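Events > Open Days > Thread

Spent the afternoon at the Jerner open day in Flitmont and I'm still buzzing, so here's a thread. I went for the big welding cell and ended up parked at the towel table for most of my visit!

Two arms, one light blue towel, a very blue cloth under it. Pictures first, then I'll ramble.

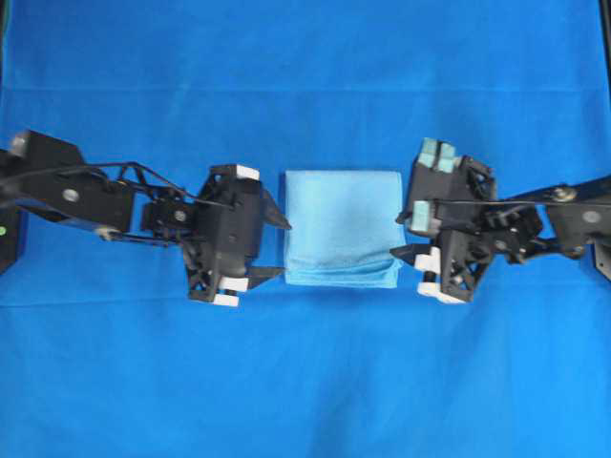
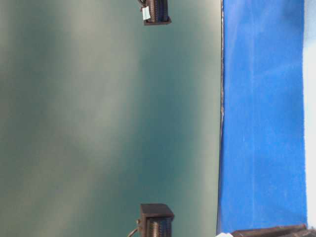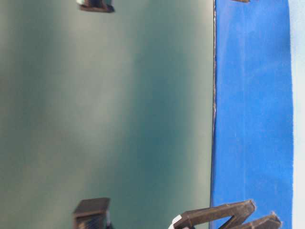
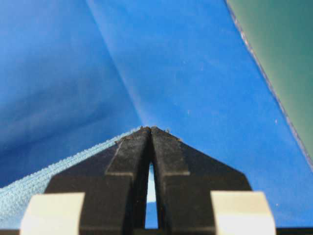 OK so, folding. I've followed this stuff from my couch for years and never stood next to it before. The Jerner crew told us cloth is the hard one — a metal part keeps its shape and a towel has a new one every time you touch it. Look at the fingertips in the first picture, how they taper down almost to a point. I had pictured big soft mitts! In the last one you can even see bits of fluff stuck to them, so I guess towels get their revenge on everybody.

Somebody asked how much practice it takes. They said their first 100 folds were mostly lumps, and things started looking decent somewhere past 1000. My kids are well behind that curve.

Also learned that each arm gets its own little routine before a session, and that they changed the finger shape 4 times last winter. I asked way too many questions about the fingers and they were so patient with me.

The Filier stand next door had a sorting demo and really good cookies. Didn't get close enough for photos (of either).

They're doing another open day in May. Doors at 2, and get there early if you want a spot by the tables. I'm bringing my dad, who folded hotel linens for a living and will have opinions.

Comments

flitmont_gal: We were there too! My son wouldn't leave the towel table either.

boltsandbobbins: Did they try fitted sheets? Asking for all of us.

þórarinsdóttir: Thanks for posting the finger close-up, I've been curious about those. See you in May!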